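Home | News | Money | Opinion | Podcasts | Contact

Filed under: Housing, Mortgages & Rates

"We stopped opening the mail in June"

She asked that we not use her name, and the lender has asked that we not print what it told her on the phone, so this is going to be a bit lopsided. We met at the bakery in Torres, the one by the post office, just after 7 am because she starts work at eight. Flat white, no breakfast. She had a folder with her.

The mortgage is with Skevesico. Was with someone else first, then the loan book got sold and the letters started coming with a different logo. "I didn't even know they could do that," she says. "You sign with one mob and you wake up owing another."

Their fixed rate ran out at the start of winter. Repayments went up by $533 a month. She says it flatly, like a phone number.

"People say, well, you knew it was coming. And we did know. We had it on the calendar. Knowing doesn't put five hundred bucks in the account."

Her husband does shift work at the Iltari depot, or did five days a week of it. Cut back to three not long before the rate changed. So two things landed together. They got through the first month on savings, the second on a credit card, and the third they missed.

What happened then? "Nothing, for a bit. Then everything." A text, then a letter, then two calls a day from a number she didn't recognise. She stopped picking up. They both did. The mail went in a drawer in the laundry, unopened.

"That was the stupid part. I'll own that. There was a form in there, in the second letter, a hardship form, and it sat under the takeaway menus for weeks."

She found it looking for batteries.

The form is four pages. Income, expenses, what you spend on pets. She filled it in at the kitchen bench over two nights and got told, when she sent it, that they needed payslips as well, then that the payslips were too old. Back and forth. She reckons she has sent the same bank statement to three different people.

"Every time you ring it's somebody new and you start from the top. You tell a stranger you can't pay for your house. Then you tell the next one."

She is careful to say that some of them were decent. One bloke in particular, who stayed on the line while she found a reference number and never once sighed.
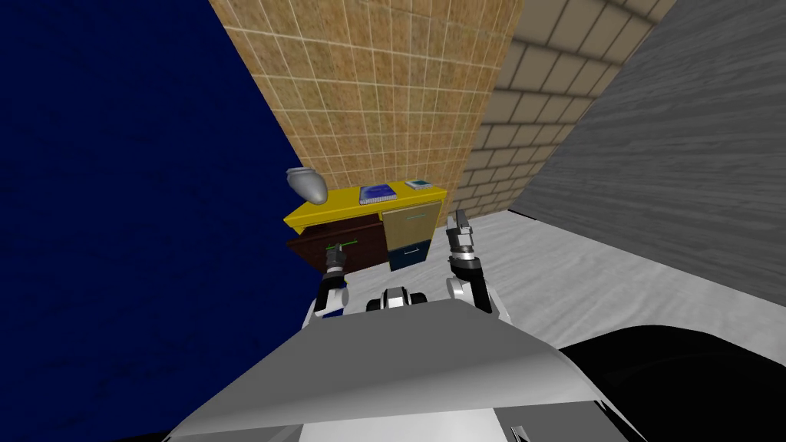 Can you ask for hardship help before you've missed a payment?

You can apply as soon as you think you're going to struggle, and it is generally easier then, while the account is still up to date and there are more options on the table.

She wishes she'd known that. A financial counsellor told her, free service, runs out of the community centre one morning a week. The wait was 26 days.

"I nearly cancelled. I thought she'd look at our spending and tell us off about the streaming. She didn't mention it. She asked what was due first and what could wait."

The counsellor rang Skevesico with her in the room, on speaker. Took most of an hour, a lot of it hold music. By the end there was an offer – reduced repayments for six months, with the shortfall added to the loan. Not a gift. They will pay interest on it for years and she has done the sums on the back of an envelope, which is in the folder too.

"It's more debt to fix debt. I know how that sounds. But my daughter's halfway through Year 11 and I'm not moving her now."

They did look at selling. An agent came through and gave them a figure that would have cleared the loan with not much over. Then they looked at rents. "You should see what three bedrooms costs here. It's more then the mortgage. So we sell the house to pay more for a worse one?"

They looked at refinancing as well. Flultel, the comparison site, showed her a rate well under what she's on, and she got as far as the last screen before it knocked them back on income. The cheaper loan goes to people who can prove they could afford the dearer one. She laughs at that, sort of.

The arrears stood at just over $3,000 when the arrangement was signed. She has the letter. Signed both copies, kept one, took a photo of it on her phone in case.

The arrangement has 31 days' notice built in – if they miss one of the reduced payments that's how long they get before it goes back to the collections team. So far they haven't missed. Her husband has picked up some weekend work, mowing mostly. She sold the caravan. "We used it twice a year. I miss it more than I thought."

Does she think the banks should be made to do more? She has a think. The coffee's finished by now and she's looking at the clock over the counter.

"Ring people before the rate changes. Not a brochure, a proper call. Say here's what you'll owe, can you do it, and if you can't, here's the form. Put the form on the top of the envelope, not the back."

And the government?

"More counsellors. Twenty-six days is a long time when your not sleeping."

She still doesn't like the mail. Opens it the day it comes now, standing up, at the letterbox, so it doesn't get as far as the drawer. The six months runs out early in the new year and she'll have to ring them again before then, start from the top with someone new. She's written the reference number on the inside of the folder in texta.

It's ten to eight. She has to go.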